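Ticket: Dryer leaves bedding damp at end of cycle
Site: Pitholm guest house, laundry room
Unit: Drolteck heat pump dryer, second from the door
Opened by: Signe Hedlund
Priority: normal
Status: open, waiting for part

10th January, first report
Sheets come out damp when the display says the cycle is finished. Started this week. Towels are fine on the same setting. The other dryer takes the same load and gets it dry in 75 minutes. This one stops early and shows no error code.

Reply from Myklebust service desk
Please clean both lint filters and the lower condenser screen, then run the bedding program with half a load. Check that the sensor strips inside the drum are free of residue. Fabric softener builds up on them, and the machine then misreads how wet the load is. White vinegar on a cloth is fine. Do not use steel wool.

Update, Signe
Filters cleaned, lower screen had a mat of lint across the back. Sensor strips wiped twice. Half load of sheets ran longer than before but the fitted ones were still damp in the corners. Flat sheets were OK. Also tried the Extra Dry setting - no difference that I could tell.

The service desk asked what kind of sheets we use. They are the textured ones we bought in June for the rooms on the Bernau side.
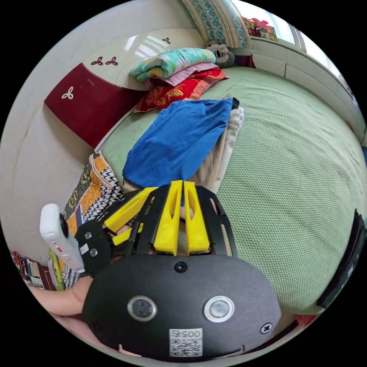 Light green textured sheet on the bed.

Reply from Myklebust service desk
Thank you. Fitted sheets tend to ball up and trap the corners, so please run them apart from the flat ones. That does not explain the early stop, though. Please put the dryer in test mode (hold Start and Timer together until the display blinks) and send us the moisture reading with the drum empty. It should be 2 or lower.

Update, Signe
Reading is 8 with the drum empty. Did it again after unplugging the machine overnight and got 7.

Reply from Myklebust service desk
Both readings are out of range. We have ordered a sensor harness under warranty. Until it is fitted, use the timed program for bedding and leave the automatic one for towels.

Update, Signe
Timed program works. Note taped to the dryer for the weekend staff. Please call the front desk before the technician comes - the laundry room is locked after lunch.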